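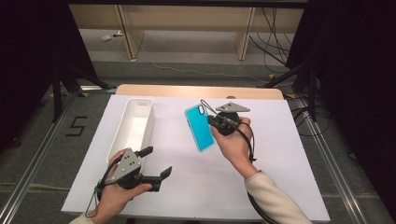 Dritham Community Orchard
Progress report to the Flesulon Fund, April 2022

We've had a cracking few months! All 31 heritage apple trees are in the ground, and the last nine went in during February, in a week of sleet that put hardly anyone off. Rhea Espiritu ran the planting days and has already started a waiting list for the autumn ones.

The pruning course filled up within a day of being announced. Yasir Marwat taught 20 people on the old trees by the lane (some of them had never held a pair of loppers) and we'd love to run it again with a second tutor.

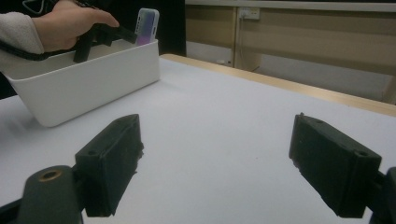

White tabletop, close up.

Of the £4,000 grant, the trees, stakes and guards took the largest share. The rabbit fencing cost more than we had planned, so we have put off the second water butt until summer. Rodel Navarro will send the receipts separately.

Still to do: labels for the Clarnumden row, mulching, and a proper look at the canker on two of the older pears. Felicidad Macapagal is also recording neighbours' memories of the old orchard, and they are wonderful to listen to.

Wendelin Fuchs
Project lead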